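I bought the Skandelik table cloth in July and have used it since then without a break. It is light gray with a darker gray fern and leaf print, and round flowers in a pale orange-tan are scattered over it. I paid 2,663 rubles. The same cloth at Grestholm was 3,080, and delivery was extra.

The fabric is a cotton blend with a tight weave. It came with hard fold lines that a warm iron took out on the second try. It has been washed every week or two at 40 degrees. The gray has held. The orange-tan has faded slightly on the side nearest the window. One corner of the hem opened after the third wash and I sewed it back by hand.

Coffee wipes off if you get to it quickly. Beet juice doesn't, and I have a mark to prove it. Crumbs are hard to see against the leaves, so I shake the cloth out even when it looks clean.

The cloth slips a little on a smooth top. I put a thin non-slip mat under it, which cost 100 rubles and fixed the problem.

My other worry was the pattern. The walls have a large lily print in black, white and gray with rows of dots, and I expected a second floral to be too much. The grays are close enough that it works for me. My wife would have preferred a plain cloth, and the plain gray one from Bennani is probably the safer choice if your wallpaper is busy.

Good: the print, the weight, the price.
Bad: the hem, the fading, no spare size between small and very large.

I would buy it again at this price. I wouldn't at 3,080.

Igor Duda
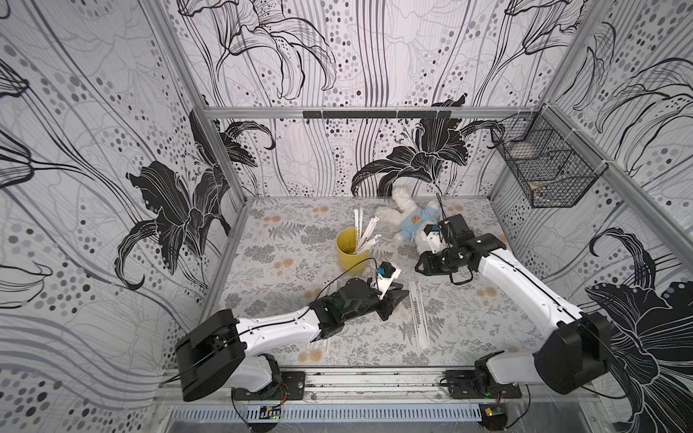
**Home > Table > Cloths and small things**

The yellow cup is a separate purchase, from Prorkavura. It is a plain cylinder and holds a good bundle of straws, though they fan out and lean to one side. A taller cup would keep them straighter. The white straws show up clearly against the gray cloth, even one or two left lying on it. I have no complaints about the cup itself and the color goes well with the flowers.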